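Dog Harnesses: Sizing and Care FAQ
Filed under: Help & Advice / Walking Gear
2 min read

How do I measure my dog for a Podano harness?
Use a soft tape. Measure the girth at the widest part of the rib cage, just behind the front legs, then the base of the neck. The dog should be standing. Girth decides the size; the neck strap has a wider range of adjustment.

My dog falls between two sizes. Which should I order?
Order the larger size and shorten the straps. You should be able to slide two fingers flat under any strap – if you can't, it is too tight.

What is the largest girth you stock?
The extra large adjusts to 81 cm. We do not make custom sizes. 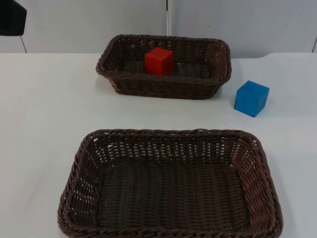 Can the harness go in the washing machine?
Wash it by hand in cool water with mild soap, then hang it to dry away from direct heat. Machine cycles wear the stitching at the chest plate, and fabric softener weakens the webbing.

Which ring should I clip the leash to?
The back ring is for normal walking. The front ring is for dogs that pull. Do not use either one to tie a dog up unattended.

Is it safe to use in the car?
No. The Podano is a walking harness and has not been crash tested.

How long do I have to exchange a harness that doesn't fit?
Three weeks from delivery, with tags attached. Harnesses with hair on the lining or chewed straps are not accepted. Exchanges are handled by Kiran Yadav at the Gedlow store – include your order number with the parcel.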